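Gripper closing on nothing, then reporting a good grasp

mudlark_tom
Sunday, bit of a moan but I do need help. I've got a two-finger gripper on a small arm, picking veg out of a basket and putting it down on the table. The trouble is it sometimes shuts on thin air, tells the controller it's holding something, and then the arm carries on with the whole place move as happy as you like. I ran it 100 times and 19 went like that. The controller is a Clirkida, the finger drive is from Haller, and I haven't touched the force settings.

What worries me more is the night it did the opposite. It had hold of a potato, decided it hadn't, and opened up halfway across. No harm done, but my hand was nearer than I'd like!

Wrist view, for what it's worth:

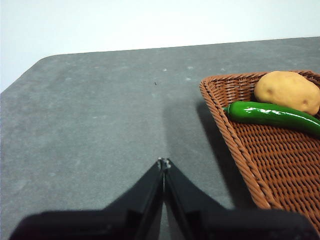 Fingers over the bare bit of table, potato and green chilli in the basket on the right.

Any ideas before I take the fingers off again?

genu_fan
Sounds like your closed position has drifted. I had this on a Genuden gripper (older than yours, I think) and the software reckoned "shut" was 5 mm further in than it really was, so every empty close looked like a squashed object. Re-home it with nothing between the fingers and see what number you get.

Pats_Workshop
I don't agree, sorry. Drift would give you the false "got it" every time, or near enough, and he's getting it 19 times in 100. I'd look at the cable where it goes round the wrist. Mine had a break inside the jacket and it only played up at certain angles. It took me 6 evenings to find and I was not a nice person to live with.

genu_fan
Not if it's sitting right on the threshold, Pat. A hair either side and you'd get exactly this.

Pats_Workshop
Fair, but that doesn't explain it letting go of the spud halfway across, does it?

wieczorek_owner
Can we talk about the hand being near it? Please don't reach in while it's powered, whatever the screen says. I've got a Wieczorek arm and it gave me a proper whack on the knuckles after a "finished" message. Stop button first, then hands.

mudlark_tom
Yes, told off and deserved. Stop button has been moved to my side of the table.

Re-homed it tonight and the closed reading was out, though only by a whisker. Did another 19 empty closes and 5 still came back as a grasp, so I suppose you might both be right?? Going to wiggle the cable next with the readings up on screen.

Pats_Workshop
Wiggle it with the wrist turned right over, that's where mine went.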